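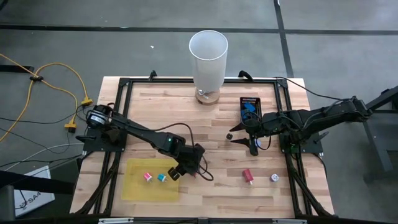
The Virnberg bench with both arms mounted, one at each side, and the butcher-block top between them.

Virnberg two-arm bench kit: my review after a few months of use

I'd been doing all my robot fiddling on a borrowed desk for far too long, with one arm clamped on at an angle that made every session start with the same ten minutes of nudging things back to where they'd been. So when our shared workshop in Orkusdale agreed to give me a permanent patch of floor, I went straight out and bought a proper bench for it. The one I settled on was the Virnberg, which is the black aluminium extrusion frame with a wooden top and mounting points for an arm on either side. It cost me £569 without the arms, and I paid for it myself.

The arms are a pair of second-hand Garnus ones, and I'm not going to review those properly because I got them from two different sellers and they have two different personalities. This is mostly about the bench, with a fair bit of grumbling about cables.

What you get

The kit arrives in two boxes, one long and one flat, and the flat one is heavy enough that I wouldn't try the stairs with it alone. Inside you get the extrusion cut to length, the corner brackets, a bag of bolts, a bag of slot nuts (36 of them, and you will need every last one, so don't open the bag over a rug like I did), two base plates for the arms and the top itself, already finished. There's a hex key in there too but it's a horrible little thing. Use your own.

The instructions are one folded sheet. The drawings are clear enough, but step four shows the side rails with the slot facing the wrong way, and if you follow it you'll have both sides built before you notice that the arm plates have nothing to bolt to. I followed it. Anyone buying one: slot facing outwards on the sides, and slide the nuts in before you close the corners. I've written to Virnberg and they were very nice about it, so maybe the sheet has been put right by now.

Putting it together

I built it in one long evening with Na-rae Yeon holding the other end of everything. She's built a lot more extrusion furniture than I have and her main contribution, apart from patience, was making me leave all the corner bolts finger-tight until the whole frame was standing. We stood it on the concrete, pushed it about until it stopped rocking, measured both diagonals and only then went round with the key. It came out square first time! I don't think I could have managed that on my own.

The top drops in last and sits inside the perimeter rail. Mine was a snug fit and needed a bit of persuading with the heel of a hand at one corner. I'd rather that than a gap, as small bits would vanish down it.

How solid is it?

Very. This was the thing I cared about most. With two arms facing each other, any wobble in one turns up as a miss in the other, and on my old desk you could watch the far gripper nod whenever the near one stopped quickly. On the Virnberg I've got the arms running at the speed I like and I can rest a mug on the back rail while they work (don't do this, but I have).

The rails are what I've come to like best. Being able to hook a clamp over the back rail wherever you fancy is lovely, and I've used the front one for all sorts. If I want to try something in a new spot I clamp it, run it a few times and bolt it down only if it earns its place.

I do have one small complaint about the arm plates. The holes are round where they ought to be slots, so once you've chosen your position you've chosen it, and shifting an arm sideways by a finger's width means loosening the nuts in the rail and sliding the whole base along. It's a 30 minute job by the time you've recalibrated. I've done it three times and I'm hoping not to do it again.

Cables

Oh, the cables. The kit has no cable management whatsoever. No clips, no channel, not so much as a bag of ties. The Garnus arms each want power and data at the base and then there's the lead running up to the wrist, and if you leave that one too short it tugs, and if you leave it too long it loops out over the bench and tries to sweep your work onto the floor. I've gone for too long. A snagged lead at full reach gave me a fright early on and I'd sooner have the loop.

On the floor it's no better. I run a yellow extension lead to my end of the room and at the time of writing it's still a trip hazard with ambitions. Koo sell a stick-on channel that's supposed to fit this size of extrusion, and I've got a length of it on order. If it's any good I'll add a note at the end.

What I've been doing on it

Mostly picking up and putting down, if I'm truthful. Little coloured blocks and pegs, a few small bits that like to roll, then bigger household things once I trusted it. Small cubes with a peg sticking out are a brilliant test piece, by the way. They're easy to see, they're cheap, and you know straight away if your gripper has come in a touch crooked. I put a coloured mat under them so I've got a fixed place to start from and don't have to tape marks all over the wood.

Glass is where I get nervous. A glass teapot throws highlights everywhere, and whichever way you look at it there's another bit of the room shining through. I drop the speed right down for anything like that and keep a hand near the stop button. A table lamp is nearly as awkward in a different way, being tall with a wide shade up top, so the arm has to think about its elbow as well as its fingers. Baskets and bins are a treat by comparison, all nice big rims to aim at.

Since the bench went up I've logged more than 4,000 grabs between the two arms, and the corner bolts have needed nipping up once, in September. One of the leg brackets had worked a quarter turn loose. All the rest were as we'd left them.

The wooden top

I have mixed feelings about this. It's a handsome thing, pale and honey-coloured, and it's much kinder to a dropped part than a metal plate would be. It's also quiet, and that matters when you share a room. But the finish is glossy, and under strip lights it's a bit of a mirror. From a low angle you get everything on the bench twice, once the right way up and once hanging underneath, with the lights smeared in between. My eyes cope with that fine. My object-spotting code did not, and spent a merry first week reaching for things that were reflections.

It scratches as well. Nothing deep, only the small marks you'd get on any kitchen worktop, but they do show when the light catches them.

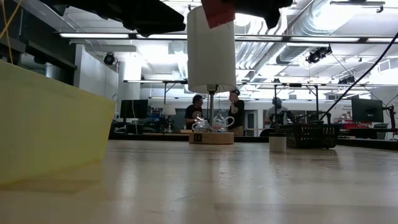
Taming the shine

I tried three things. A matt cloth worked for the code but rucked up under the grippers. Turning off half the lights worked too, and made me very unpopular. What I've stuck with is a mat under whatever I'm picking up and leaving the rest of the wood bare, and I've moved the low camera up a bit so it isn't skimming along the surface. If Virnberg offered the same top in a dull finish I'd swap tomorrow. You could sand it back and oil it yourself, I suppose, and Na-rae keeps telling me to, but I can't quite bring myself to take sandpaper to something I've only just paid for.

Would I buy it again?

Yes, I would. If you've only got one arm and no plans for a second it's more bench than you need, and a decent workbench with a steel plate bolted on will see you right for a lot less. For two arms facing each other I haven't found anything else at the price that stands this still. Budget a bit extra for a good hex key, a spare bag of slot nuts and something for the cables, and have a friend round for the build.

Four out of five from me. It loses half for the instruction sheet and half for the shine. The cables I'm blaming on Garnus.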